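Open Day at the Gralasham Paper Works

The Gralasham works opens its doors once a year, in January, when the big machine is down for cleaning and it is safe to walk the length of the hall. I went on the first tour of the morning. The parking lot is behind the boiler house, and the entrance is around the corner from it, past the bale yard.

Our guide was Piret Lill, who started in the pulp room and now runs the finishing floor. She handed out ear plugs even though the main line was off, and we needed them later for the pumps.

The mill makes paper only from waste: office paper, printers' trimmings and old cartons. Bales come in by truck and are checked for moisture before they are cut open. Wet bales get sent back. After that the paper goes into a pulper with warm water, and screens take out the staples, tape and plastic windows from envelopes. The sludge from that stage goes to a brick maker in Fliltberg.

The tour covers 5 buildings and takes most of the morning. The drying section was the best part. There are 106 steam-heated cylinders in a double row, and with the hoods raised you can stand close enough to read the casting marks. Lill said the felts between them last only a few months.

In finishing, we saw rolls being cut into sheets and packed for Munshi, the school supply brand. Visitors could take home a pad of seconds. The gray paper is rough but takes pencil well.

The canteen was open for soup and rye bread. The stairs to the upper gallery are steep, and children under 3 are not allowed in the wet end. Tickets are free but have to be booked through the front office.
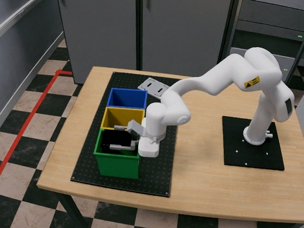
Robotic arm at a green bin (computer rendering).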